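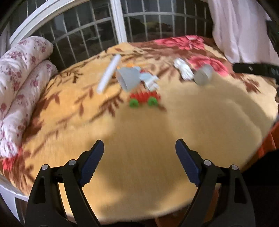

Archive > Family Readiness > 2021

22 October 2021, by Lenuța Zamfir
2 min read

Re: Survivor benefit election, deadline for retirees

Replying on two points from the message quoted below.

> My husband retires in November after 26 years. We have been told
> that if he does nothing, I am covered at the full base amount by
> default. The Rullstead office says we still have to sign. Which
> is it? Also, the draft worksheet shows a base amount of 3,201
> and his estimate shows 1,879. I don't know which one to use.

1. Default coverage. Both statements are correct. Coverage starts at the full amount if no valid election is on file at retirement. The office wants the form anyway, so that your date of marriage and the children's dates of birth are in the pay record. Missing dates are the usual cause of a delayed claim later. If he elects less than full coverage, you must sign as spouse, and your signature has to be witnessed or notarized on or after the day he signs.

2. Base amount. Use 3,201 if that is gross monthly retired pay. The 1,879 looks like net pay after tax and the allotment. Premiums and the annuity are both figured on the gross. Ask Rullstead to confirm in writing before he signs.

The Perkcombe office used an older worksheet until last spring. If yours has no box for a former spouse, discard it and request the current one.

Please trim quotes when replying to the list.

Lenuța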